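Kapitel 7
Greifer vergleichen: Was eine Erfolgsquote aussagt und was nicht

Lernziele
Nach der Bearbeitung dieses Kapitels können Sie
-- eine angegebene Greifquote auf ihre Bedingungen zurückführen,
-- zwischen dem Versagen des Greifers und dem Versagen der Ansteuerung unterscheiden,
-- begründen, welche Ergebnisse aus einer Simulation in die Werkstatt übertragbar sind und welche vorläufig nicht.

7.1 Ein Prospekt und seine Zahl

Wer einen Greifer beschaffen soll, bekommt zuerst eine Zahl vorgelegt. Sie steht meist auf der ersten Seite des Prospekts, ist hoch und kommt ohne Fußnote aus. Im September legte Nicanor Varela den Teilnehmern seines Kurses eine solche Seite zum Zweifingergreifer Sturkus vor und bat sie, alles zu notieren, was man wissen müsste, um der Zahl zu glauben. Die Liste wurde länger als der Prospekt. Welche Teile wurden gegriffen? Lagen sie immer gleich? Galt ein Griff als gelungen, sobald die Finger schlossen, oder erst nach dem Ablegen? Wurden Versuche verworfen, und wenn ja, von wem?

Keine dieser Fragen ist spitzfindig. Ein Parallelgreifer, der Quader von einer ebenen Fläche aufnimmt, hat eine leichte Aufgabe. Mit derselben Mechanik und derselben Regelung kann er an einem Teil scheitern, das dem Menschen in der Hand kaum Mühe macht. In diesem Kapitel dient uns dafür die Schenkelfeder.

7.2 Das unbequeme Prüfteil

Eine Schenkelfeder besteht aus einem gewickelten Körper und zwei Schenkeln, die davon abstehen. Der Körper bietet den Fingern eine gerippte, gekrümmte Fläche. Die Schenkel verschieben den Schwerpunkt und bleiben an Nachbarteilen hängen. In vielen Datenblättern kommt so ein Teil gar nicht vor, und man darf sich fragen, weshalb.

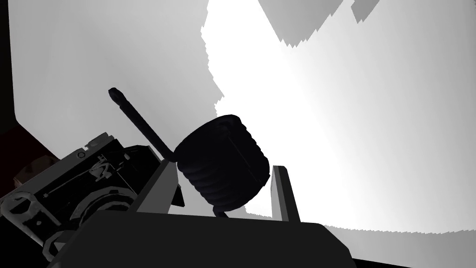
Abb. 7.1: Schenkelfeder zwischen den Fingern eines Zweifingergreifers (Simulation). Der lange Schenkel weist schräg nach oben.

Man beachte den langen Schenkel in Abbildung 7.1. Für die Frage, ob die Finger den Federkörper fassen, spielt er zunächst keine Rolle. Für die Frage, ob man die Feder danach in eine Aufnahme setzen kann, ist er entscheidend, denn seine Richtung muss bekannt sein. Eine Auswertung, die nur »gegriffen« und »nicht gegriffen« kennt, wirft beide Fragen in einen Topf. Auður Zoëga schlägt deshalb drei getrennte Spalten vor: Kontakt, Halten unter Bewegung, Lage beim Ablegen. Ihr Schema ist mühsam auszufüllen. Wir verwenden es trotzdem im ganzen Kapitel.

Merksatz: Eine Erfolgsquote ohne Definition des Erfolgs ist keine Messung.

7.3 Was die Simulation verschweigt

Simulierte Versuche sind billig. 3000 Griffe lassen sich rechnen, ohne dass eine Fingerauflage verschleißt, und jeder Durchgang kann mit denselben Anfangswerten wiederholt werden. Für den Vergleich zweier Regler ist das ein echter Vorteil. Für den Vergleich zweier Greifer ist Vorsicht geboten -- hier hängt das Ergebnis an Kontaktmodell und Reibwert, also an Größen, die jemand festgelegt hat. Sheila Dawber hat in einer Übung den Reibwert um einen kleinen Betrag verändert und die Rangfolge zweier Fingerformen damit umgekehrt. Beide Ergebnisse sahen auf dem Papier gleich überzeugend aus.

Ein zweiter Punkt wird seltener genannt. Auch die Umgebung ist eine Festlegung. Ob ein Regler mit Kameraeingang an einem leeren, hellen Tisch geprüft wird oder in einem dunklen Raum mit Stoff und Kleinteilen, kann den Ausschlag geben.

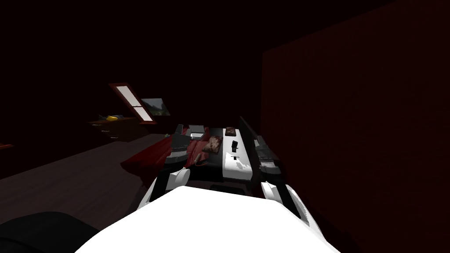

Abb. 7.2: Zweiarmige Anordnung vor einem dunklen Tisch in einem simulierten Raum mit Dachschräge. Links hängt ein dunkelrotes Tuch über die Tischkante.

Abbildung 7.2 zeigt eine Umgebung, die auf den ersten Blick anspruchsvoll wirkt: wenig Licht, eine schwarze Tischfläche, mehrere kleine Gegenstände, zwei Arme, die sich den Arbeitsraum teilen. Ob sie es ist, lässt sich daran nicht ablesen. Bezieht der Regler die Objektlagen direkt aus dem Simulator, so ist ihm die Beleuchtung gleichgültig, und der dunkle Raum ist bloße Dekoration. Fragen Sie also immer zuerst, welche Signale der Regler erhält. Manche Veröffentlichung beantwortet das erst im Anhang, manche überhaupt nicht.

7.4 Vorgehen in diesem Kapitel

Wir vergleichen im Folgenden die Regler Clima und Um am gleichen Greifer und danach zwei Fingerformen am gleichen Regler. Beides zugleich zu ändern, ist der häufigste Fehler in studentischen Arbeiten und in Firmenberichten leider ebenso verbreitet. Die Protokollvorlage von Gunnlaugur Egilsson finden Sie am Ende von Abschnitt 7.6; sie wurde gegenüber der vorigen Auflage um eine Spalte für abgebrochene Versuche ergänzt.

Aufgaben zum Einstieg

1. Formulieren Sie für die Schenkelfeder eine Erfolgsdefinition, die auch die Lage der Schenkel erfasst.
2. Ein Hersteller meldet nach 43 Versuchen keinen einzigen Fehlgriff. Welche Angaben verlangen Sie, bevor Sie diese Meldung in einen Vergleich aufnehmen?
3. Nennen Sie eine Eigenschaft der Umgebung in Abbildung 7.2, die einen kamerabasierten Regler stören könnte, und beschreiben Sie einen Versuch, der Ihre Vermutung widerlegen würde.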